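Can a Robot Tidy Your Room Yet?

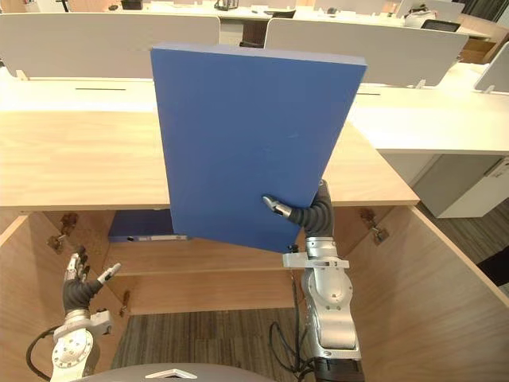
A robot holding a big blue board, maybe a folder or a binder cover, in its right hand. Another blue binder is lying on the shelf.

I get a lot of letters from readers of this page, and the question that comes up more than any other is some version of this: when can I have a robot that cleans up for me? One reader from Arley even sent a drawing of the robot, with a special drawer in its tummy for socks. I love that drawing. It's on my fridge!

So let's talk about it. Can machines do chores?

Well, some of them already do. If you have a dishwasher or a washing machine at home, you have a chore machine. They're very good at one job each. But the dishwasher can't walk over to the table and pick up your plate, and the washing machine will never find the T-shirt under your bed. You still have to bring the mess to the machine.

The robot in the picture is a different kind of helper. It has two arms, and the hands have fingers that bend at joints, a bit like yours. The big idea is that a robot shaped like this could use the same cupboards, shelves and handles that people use, so you wouldn't need to build a special house for it.

Now look at the shelf inside that wooden desk. Putting a folder on a shelf sounds like the easiest chore in the world, right? Try it slowly, though, and pay attention to what you do.

First you have to find the folder. Your eyes do that in a blink. A robot's cameras see a whole lot of colored dots, and its computer has to figure out which dots are folder and which dots are desk. If there are two blue things near each other, it had better not mix them up.

Then you have to grab it. Squeeze too hard and you bend it. Squeeze too softly and it slides right out of your hand and lands on your foot. You learned how hard to squeeze when you were a baby, by dropping about a million things off your high chair. (Ask your grown-ups. They remember.)

Then comes the part I think is the sneakiest — getting it through the opening. A desk cupboard has sides and a top, and a folder is wide and flat. You have to turn your wrist, tip the folder, and slide it in without bumping the edges. And while the folder is in front of your face, it blocks your view of the shelf! You just remember where the shelf is. A robot has to do something like remembering, too.

Here's an experiment you can do at home. Put on a pair of thick winter gloves, the puffy kind. Close one eye. Now put 6 books on a shelf, one at a time, using only one hand. How did it go? I tried it in my kitchen and it took me 9 minutes, mostly because I kept picking up two books at once and getting grumpy. Now you know a little about how tricky this can be for a machine.

So how do robots get better? Practice, mostly. There are different ways to do it. Sometimes a person moves the robot's arms from far away, like working a very fancy puppet, and the robot's computer saves every move. Sometimes the robot practices inside a computer game world where nothing can break. And sometimes it just tries the real thing over and over. If you had to put the same folder away 40 times before dinner, you'd complain. A robot doesn't get bored, which I'm a little jealous of.

The hard part is that your house is never the same two days in a row. The folder is on the desk today and under the cat tomorrow. In a factory, things can be set up so that every box arrives in the same spot, facing the same way, and robots have been doing great work in factories for a long time. A bedroom is much wilder than a factory. Yours might be wilder than most!

So my answer for the reader in Arley is: partly. Robots can do small pieces of chores, especially in a neat place with plenty of time. A robot that walks into any messy room and puts every single thing where it belongs, quickly and safely, isn't something you can pick up at the store today. People are working hard on it, and I think some of you might end up working on it too.

Words to know

Joint: a place where something bends, like your elbow or a robot's finger.
Gripper: the part of a robot that holds on to things. It might look like a hand, or a claw, or even a suction cup.
Sensor: a part that lets a machine notice what's around it, such as a camera or something that feels a push.

Got a question for me? Ask a grown-up to help you send it in. Next time I'm answering one about why elevators don't bump when they stop.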